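Lucrezia Pace gave me the key to the practice room at the end of April, and it took me until autumn to stop being afraid of the thread. I want to write down what I learned before I forget it, because my notebook is already full of half sentences.

First, the thread. I use black, always. I tried a pale one from Kerkimico in my second week and I lost the end of it again and again against the tissue. With black I can see where it goes in, and I can see quickly if it makes a small loop that I didn't want. The needle I prefer is the curved one that everybody here starts with. A curved needle wants to travel along its own curve. My mistake for many evenings was to push it straight, like a sewing needle in a trouser leg, and then the hole becomes bigger than it should be.

My mother sewed for money, so I came with strong opinions about sewing, and most of them were of no use. In cloth you can pull hard and the cloth forgives you. Tissue is soft and slippery, and it moves away from the point. You need something on the other side to hold it quiet, and very often the best thing is a fingertip, placed close, but not in the way of the point.
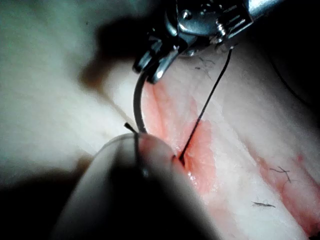 Lucrezia says that the tension is decided by the hand that seems to do nothing. I wrote this sentence on the first page of the notebook. When the thread is tight, you feel every small movement twice, and when it is loose you feel nothing and you begin to guess. I guessed a lot in the summer. One evening I made 14 stitches and she cut out nine of them without a word, then she made tea.

The other thing I had to learn was to leave the thread alone. I have the habit to correct. I see the strand lying a little to the left and I want to pick it up and put it a little to the right, and then I drop it, and then I pick it up in a worse place. Each time the jaws close on it, it can get a little damage. It is better to look for a moment, decide where to take it, and take it once.

For this I do an exercise with no needle at all. I let the strand hang down, I take it near the tip of the jaws, I let it go, and I take it again at the same height. It is very boring. I do it for one side of a record by Fusen, and then I turn the record and do it again. 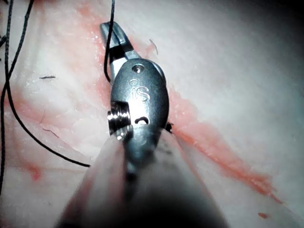
In the breaks I read an old sewing manual, a reprint of a book from 1843, which I bought at Bassi when they were closing the back room of the shop. It has 75 plates of seams and darning, and nearly half of them I cannot follow, because the words for the stitches have changed. But there is a good page about keeping the distance equal from one stitch to the next. The author tells you to look at the place where the needle will come out, and never at the place where it goes in. I tried it, and my rows became straighter in one week.

My knots are still ugly. The first throw is fine and the second one slides. I will ask Lucrezia on Thursday if I can stay one hour longer and do only knots, with the black thread, until I finish the packet.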